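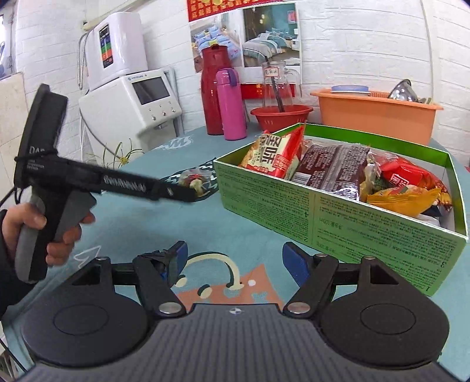 The round table with the blue cloth.

10th February

In December I promised myself to build one clock without buying any new part. The shop in Navarro sells a nice kit, but a kit is too easy for me now, and my drawer is full of old printer motors.

I began with a stepper motor which makes 400 steps for one turn. The driver board is a Plarnard, second hand, and it gets quite warm when the current is set high. I turned the small screw down little by little until the motor only hummed. After 30 minutes I could keep my finger on the chip — before this, I could not.

The code is short. It waits 1000 milliseconds, makes its steps and waits again. Of course the clock was late by the evening, as the loop itself also takes time. Sheena Leckie wrote to me that I should compare with the running counter and never add up the delays. I changed four lines and now it is much better.

There is still a strange click when the hand passes the nine. I think one gear has a damaged tooth, but I have not opened the box again.
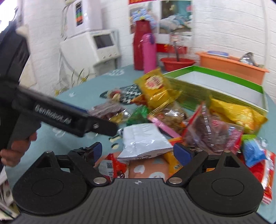 What I still need

A face for the clock. I would like to cut it from thin wood and write the numbers by hand. My first try had the six in the wrong place, so I will draw it on paper before I cut again.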